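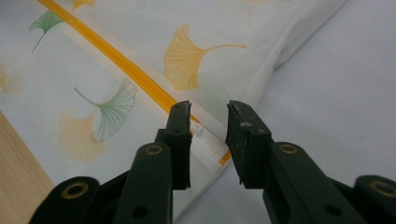
Skerness, 2018-12-23

Work and Automation, Unit 6: Bed linen handling at Lumiddale
Notes prepared by Tihomir Kovačević

These notes go with the second half of the unit. Read them together with the wage tables from Unit 5. The site is the Lumiddale linen service, which washes, finishes and makes up bedding for guest houses along the coast. It has 71 people on the floor and handles 1783 pillowcases on a normal weekday.

6.1 The task

Washing, drying and flat ironing were mechanized long ago and are not covered here. What remained by hand was the closing and checking of pillows after refilling. The worker lays the pillow on a sheet, finds the end of the zipper, holds the fabric on one side and pulls the slider. The care tag is then turned inward and the case is smoothed.

Closing a zipper takes two contacts: one to hold and one to pull. Cloth shifts under load, and a pull in the wrong direction gathers fabric into the teeth. A printed case adds a further difficulty for any vision system. Ginkgo leaves in yellow and green, with a yellow-orange zipper running among them, give poor separation by color alone. A plain white case with a white zipper fails for the opposite reason.

6.2 How the task is taught to the machine

The Etuvik cell is trained from demonstrations. An operator carries out the job with a hand-held gripper whose two fingers end in flat upright pads. A camera on the tool records the view along the fingers, and the motion of the tool is recorded with it. One demonstration is one approach, one grasp and one release.

The first set had 299 demonstrations, all by two experienced finishers. The second set brought the total to 800 and included people with less than a year on the job. Magnusson, the integrator, asked for the second set after the cell repeated habits peculiar to the first two workers, among them a long reach from the left.

Terms used below:
Approach: movement of the open fingers toward the fabric.
Grasp: closing of the pads on a slider, tag or fold.
Recovery: any movement made after a failed grasp.

Recoveries were at first deleted from the recordings as errors. They were later restored. A cell trained without them stopped at the first slip and waited for help.

6.3 Changes in the work

Pace. Hand finishing was paid partly by the piece. Demonstration work cannot be, as hurried recordings are of little use. Lumiddale moved demonstrators to an hourly rate equal to their average over the previous August. Finishers with high piece earnings in other months lost by this.

Skill. Feeling for a caught thread with the thumb has no counterpart in the tool. Several finishers reported having to slow down and look where they used to feel. The knowledge that gets recorded is therefore a reduced version of the knowledge used at the bench.

Strain. Pinch load on the thumb went down. Load on the wrist and forearm went up, because the tool is held away from the body. Rotation every forty minutes was agreed after the first month.

Ownership. The contract is silent on who may use the recordings once a demonstrator leaves. Compare the clause on work instructions in the Unit 4 reader.

6.4 For the seminar

Bring a one-page task breakdown of a job you have done yourself, using the three terms in 6.2. Mark each step that depends on touch. Be ready to argue whether a demonstrator should be graded as an operator or as a trainer under the Lumiddale pay scale, and what follows for the finishers who stay at the bench.

Reading: course reader, sections 11 and 12. The pay scale is in the appendix.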